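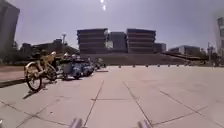

## A slow lap of the plaza in Andthorpe (thread)

**1/** I have lived in Andthorpe for 11 years and I still take the long way to the bakery so I can cut across the plaza and see what's parked there. My sister thinks this is a strange hobby. She may be right, but she has never had to walk past a yellow bicycle with a basket on the front and keep her mind on bread!

**2/** I love that bike. Yellow frame, white saddle, and on a bright morning it throws such a good dark shadow on the paving that you sort of get two bikes for the price of one. I've wanted a yellow one since I was 19 and have somehow owned three green ones instead.

**3/** Then the scooters behind it, all in a row. The grey one with the boxy compartment on the back is the one I'd pick for groceries (I have given this a lot of thought, and I don't even have the license). The pale blue-grey one next to it has those nice rounded sides, and there's another blue-grey one tucked in just past that.

**4/** The line keeps going toward the middle of the plaza, and from the bakery side you can't really tell what's what until you're nearly on top of it. Mei-kuen Kao parks hers at the far end on purpose. She says the walk back is the only exercise she gets all day, and then she buys two custard buns, so I don't know how the math works out.

**5/** Can we talk about the paving too? Big pale square slabs, and when the sun is on them the whole place feels twice as wide. My grandson won't step on the lines. It took us 20 minutes to get across last March and I was carrying a melon.

**6/** Anyway, I got my loaf, and a seeded roll for Bernd next door, who hasn't been out much since his knee. If anybody knows where a person can find a yellow bike with a decent basket, secondhand and not too tall, please send me a message. I already have a bell for it.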